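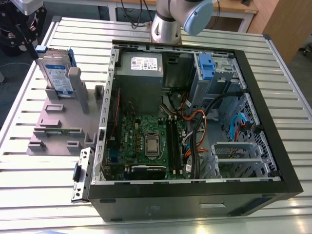

4. Fitting the memory

Shut the computer down, switch off the power supply and pull the cord from the wall. Press the power button once with the cord out, then wait a minute before touching anything inside.

Caution: Hold modules by their edges. Keep fingers off the gold contacts.

1. Open the clip at the end of the slot. Some boards have a clip at both ends - open both.
2. Line up the notch in the module with the ridge in the slot. It fits one way only.
3. Press straight down on both ends until the clip snaps shut.
4. If you are fitting a pair, repeat for the second slot.
5. Refit the side panel and connect the cord.

Note: Use two modules of the same size and speed. Mixed pairs will run at the speed of the slower one.

At first start the screen may stay blank while the memory is checked. Leave it alone. If the Grosix screen shows code 17, the module is not fully seated - power off, unplug and go back to step 1. For code 371, try one module at a time to find the faulty one, then see Returns.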